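**Mollthorpe's spare quilts find beds for the winter**

A quilt appeal that began with one overfull airing cupboard in Mollthorpe has now passed on 47 quilts, blankets and bedspreads to homes around the town, and the two neighbours behind it say they would be very glad of a few more before February is out.

Asabe Babalola and Olumide Chukwu live two doors apart on Mulberg Road and have been swapping cuttings, casserole dishes and opinions over the front wall for years. The quilts came into it last autumn, when Mrs Babalola decided she would finally turn out the cupboard at the top of her stairs (a job she had been promising herself, by her own admission, since her youngest left for college) and discovered that she owned enough bedding for a small hotel.

"I had quilts I'd forgotten buying," she told us over a very welcome pot of tea. "I had quilts that were presents. I had my mother's quilts, and her sister's, and I'm only one person, I can only be under one at a time! Well, two if it's a really cold night."

She mentioned it to Mr Chukwu, who mentioned that he had a fair few of his own, and by the end of that week they had put a card in the window of Effiong's, the dry cleaner's on the corner, asking whether anybody could use a warm quilt and whether anybody else had one going spare. The answer to both questions was a good deal louder than either of them had expected. Bags started appearing on doorsteps. A lady from the far side of the railway bridge walked over with a single bedspread in a pillowcase and stayed for lunch.

The way it works now is pleasantly simple. Anyone with a quilt to give can leave it at Effiong's during opening hours, washed if possible, and the shop will put the larger ones through its big machines at the end of the day. Mr Chukwu keeps the list of who has asked for what on an elderly Asus laptop that lives on his kitchen table, next to the fruit bowl. He says the list is the easy part, and that getting a double quilt into the back of a small hatchback along with three others and a passenger is where the real skill comes in.

Which brings us to the folding, a subject on which both neighbours have a great deal to say. Mrs Babalola is a firm believer in doing it on a bed. She lays the quilt out flat, smooths it from the middle towards the corners with the side of her hand, brings the long edges in, and then turns it over on itself from one end until she has a thick, square sort of parcel that will sit on a shelf without sliding off. Mr Chukwu used to be a roller. He has been talked out of it, mostly, although he still rolls his own at home and isn't sorry.

"If you roll it, it comes undone in the car," said Mrs Babalola. "If you fold it, it stays where you put it, and when you hand it over it looks like something you'd want. I do think that matters. You're giving somebody a thing for their bed. It ought to look cared for."

She is fond of the stitching on the older ones, and will happily turn back a corner to show you how a line has been made to wander across the cloth and come back again. Plain cream quilts are her favourites to pass on, as they will go with anything. A bedroom is a personal sort of place, she says, and most people have already settled on their colours by the time somebody turns up at the door with an extra layer.

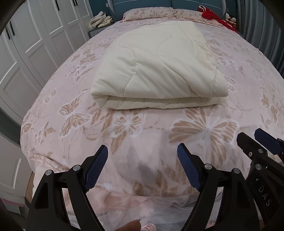 Children's rooms have been among the busiest requests this winter, and here the pair have learned to ask a question or two first. One small boy on Station Lane would accept nothing with flowers on it, and another was perfectly content with roses so long as the quilt was heavy. A good number of parents simply want something to go over the top of a bedspread their child already loves, so that the favourite pattern can stay on the bed all year and the extra warmth can be lifted off in the mornings and folded away.

The two of them go out delivering in the early evening, when people are generally in. They had expected to leave things on the step and be off again, but it hasn't gone that way, and a round that ought to be finished in 30 minutes can easily swallow the whole evening once the kettle goes on at the first house. Neither of them seems to mind a bit.

There has been a little money raised as well. A cake stall outside Effiong's brought in £300, which has gone on zipped storage bags, a stack of new pillowcases and a set of shelves for the shop's back room, so that the quilts waiting for a home can be kept clean and off the floor. Mr Chukwu put the shelves up himself and would like it known that they are level.

Singles are the most needed at the moment, along with anything light enough for an older person to manage without help. Duvets without covers are harder to place, and the neighbours ask that electric blankets be kept back altogether. Quilts with a small tear or a bit of loose binding are very welcome, as Mrs Babalola enjoys mending and has the evenings for it when they aren't out on the road.

Anyone who would like a quilt, or who has one sitting at the top of a wardrobe, can ask at the counter in Effiong's or drop a note through the door there after hours. You needn't give a reason, and there is no form to fill in, only Mr Chukwu's list, for which he will want your name, your street and the size of your bed.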